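Gripper pads slipping on the block cell, left side only? 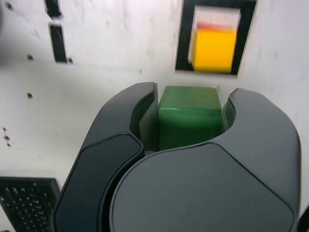
montecinos_bench
Same cell as my April thread, Zanness gripper on the Ostelon arm. Left finger pad is going shiny again after 167 cycles. Swapped both pads last time, recalibrated the close width, fine for a bit. Now blocks rotate a few degrees on the lift and miss the opening. Any ideas before I order more pads

santino_carrasco
Pads aren't your problem. Check finger centering first. If one side touches early it drags the block and polishes that pad. Jog it closed slow with a feeler on each side.

montecinos_bench
Did that. Left touches first, not by much. Can't see an offset in the menu tho?

bundach22
It's under service, not setup. Took me 4 tries to find. But I disagree with Santino — pads do go hard, esp if you wipe them with solvent. What are you cleaning with?

montecinos_bench
Alcohol. every shift

bundach22
There you go. Damp cloth only.

santino_carrasco
Been wiping pads with alcohol since 2006, never hardened one. It's one side only, solvent would get both.

bundach22
Depends on the pad compund. Yours aren't his.

old_ostelon
Either way drop the grip force. Mine was at almost double what a wood block needs and it was bending the finger mounts. Retorque those while your in there, palm cover off, then re-home before you touch the offset.

montecinos_bench
ok. Cover off, one left mount screw was loose, quarter turn at least. Tightened, re-homed, both sides touch together now. Leaving force alone till I get a full run. Will try the damp cloth too

santino_carrasco
Mark the screw with paint pen. Post the cycle count when it slips again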